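# The Passbook Years at the Bogdan Street Branch

Before the counter terminals arrived, every savings account at the Bogdan Street branch of the Dirico Savings Bank existed in two places. One was the customer's passbook, a small stitched booklet with a cloth cover. The other was a ledger card, filed upright in a steel tray behind the tellers. When a customer made a deposit, the teller wrote the entry in the passbook by hand, initialed it, and then wrote the same entry on the card. At the close of business the trays were wheeled to the strong room and locked away for the night.

I joined the branch as a junior clerk and was assigned to the trays under the supervision of Beverley Cartwright, who had charge of the savings section. The branch held 3,000 ledger cards at that time. Each clerk was responsible for a range of account numbers and was expected to know which customers were likely to call on which days. Wages were paid locally on a Friday, and the savings counter was therefore at its busiest on Saturday morning, when it was open until noon.

The balancing of the section was a fixed procedure. Deposit slips and withdrawal slips were sorted, listed on an adding machine, and compared with the tellers' totals. The clerk then listed the cards that had been touched during the day. If the two figures agreed, the tape was signed and pinned to the day sheet. If they did not, the slips were called back aloud by one clerk while another ticked the cards. Transposed figures were the most common cause of a difference. A difference that was divisible by nine was taken as a strong indication of one, and Miss Cartwright had usually done that division in her head before the tape was torn off.

Interest was the great labor of the year. It was calculated twice annually, from printed tables, on the lowest balance held in each month. The work began in October for the December posting and was carried out after the counter had closed. Clerks worked in pairs, one calculating and one checking, and exchanged trays halfway through so that no clerk checked the same range throughout. Supper was sent in from the café next door at the bank's expense. The overtime was welcome, though the sheets were not remembered with affection.

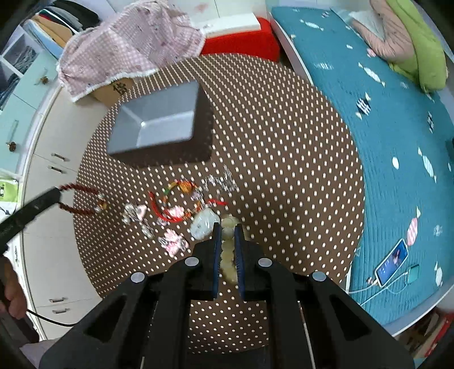

Customers who did not present their passbooks for some time caused a particular difficulty. The interest was entered on the card at the proper date, but it could be written in the book only when the book was next brought in. Some passbooks came back with several years of entries missing. The teller was then required to bring the book up to date line by line while the line of customers waited. A notice at the counter requested that passbooks be presented at least once a year. Its effect was slight.

The first change came with the Drotonus posting machine. It stood on its own steel desk and was delivered through the side entrance, the front doors being too narrow to admit it. The operator inserted the ledger card and the passbook side by side, keyed the old balance and the amount of the transaction, and the machine printed the new balance on both. It also kept a running total on a journal roll, and the evening listing was shortened considerably as a result. The operator was still obliged to pick up the old balance correctly. A wrong pickup would be carried forward without complaint by the machine, and the section continued to prove the cards in batches for that reason.

Bevan Harawira was sent from head office to train the operators and remained at the branch for 6 weeks. He was a patient instructor and insisted that each trainee post 1,000 practice entries on blank stock before being permitted to handle a live account. Two of us completed the course in the first group. I have kept my certificate, together with a specimen ledger card stamped VOID on both sides.

The posting machine was itself replaced when the bank's accounts were transferred to a central computer. The cards were microfilmed and removed from the branch in crates. Passbooks continued to be issued for a number of years, with entries printed by a small unit at each teller position, and the older customers went on checking the arithmetic at the counter before they put their books away.

Readers who worked at Bogdan Street or at any other Dirico branch in the same period are invited to write to me through the contact page. I should be particularly glad to hear from anyone who has a photograph of the machine desk, or who can confirm the year in which the Saturday opening was withdrawn.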